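A Friday at the Noltach brickworks

July 2, 2021

I have wanted to get inside the Noltach works ever since I moved into a house built out of its bricks, and today I finally did! The open day runs once a year, you sign up by email in June, and then you stand in a gravel parking lot with a bunch of other people who also care a little too much about clay.

I took the early bus and walked the last stretch along the canal. The gate opens at nine, and the coffee stand opens before the gate, which tells you somebody there has their priorities straight.

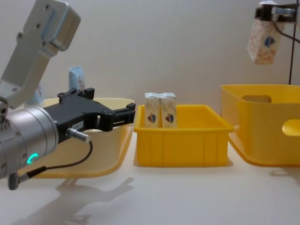
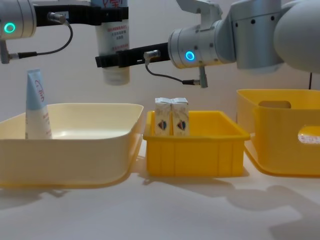
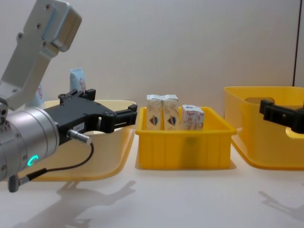
We started at the clay pit, and I could have spent the whole day there. From the road it looks like a brown hole. From the lip you see that it's striped -- a rusty orange at the top, then a band of yellow, then a thick blue-gray layer that goes down to the water. Our guide had us pick up a piece of each and squeeze it. The orange crumbles. The blue is like cold butter, and it got under my fingernails and is still there as I write this.

The works blends the layers in different amounts depending on the color of brick. My house is apparently mostly the orange stuff with a bit of yellow. I had brought a chip from my back step in a sandwich bag to ask about this (yes, really), and the guide held it up against the sample wall and found the match in seconds. It's a mix they sold under the name Bangash, after the lane where the first batch was dug, and you can still order it. I was far too pleased about that.

After the pit comes the souring shed, a long building with no windows where the clay sits under damp sacking until it's ready to use. The smell is wonderful if you like a wet cellar, and a couple of people in our group did not. It's very quiet in there. You can hear water dripping off the sacking into the gutter, and everyone started whispering like we were in church.

Then the molding floor, which is loud. Most of the standard bricks are pushed out in one long ribbon and sliced with wires, and it's hard to look away from. The ribbon comes out shiny, the wires drop, and suddenly it's bricks. At the far end they still throw special shapes by hand: curved ones for well tops, slanted ones for window sills, and the little rounded ones you see on garden walls. You take a lump, roll it in sand, slam it into the wooden mold and scrape off the top. Visitors got to try. I had 2 goes and my second was a pretty decent brick with one sad corner. They scratch your initials in the bottom and fire it for you, and you can pick it up later in the summer.

The drying rooms were the part I expected to skip through, and I ended up asking more questions there than anywhere else. A fresh brick holds a lot of water, and if it loses it too fast it cracks. The rooms are kept at a gentle 33 degrees Celsius (that's in the low nineties for the rest of us) with the damp air drawn off slowly. The control panel on the wall says Clima on it, and next to it hangs an old paper chart from the days when a worker walked down the aisle with a thermometer and wrote everything in pencil. The handwriting on it is beautiful. I'd have liked a copy for my kitchen.

And then the kiln. It's the big oval kind, with chambers in a ring and a fire that travels around from one to the next, so bricks are warming up ahead of it and cooling down behind it. Only 4 of the chambers were open to walk into, all of them cold, and you have to duck. Inside, the walls have a green and brown glaze that built up by itself over years of firing. It runs down in drips like candle wax. I put my hand flat on it and it was smooth as a dinner plate.

Upstairs, on top of the kiln, you could look down through a feed hole at a chamber that was going. The cap comes off for just a moment and there's this orange glow with the edges of bricks in it, and a breath of heat on your face. Everyone in line went "oh" at the same point. I went around twice.

Lunch was soup in the old stable. Get the bread with it. The Wavance canal boat ties up just outside and does short trips to the lock and back in the afternoon, but the line was long and the sun was strong, so I sat on the wall and watched the ducks instead.

A few practical things, if you're thinking of going next year:

Wear shoes you don't love. The pit path is steep and the clay sticks.

The tour takes most of the morning, with 2 sets of stairs and a low doorway. There's a flat route that leaves out the top of the kiln, but ask for it when you sign up.

Bring cash for the seconds yard. Bricks with chips or odd colors are piled up by the gate and sold one at a time, and they are the prettiest ones in the place. I bought three purple ones that sat too close to the fire and carried them home on the bus in my backpack, which my shoulders would like to complain about.

They're lined up on the windowsill now. I have no idea what I'm going to use them for, but I'm already wishing I'd bought a fourth.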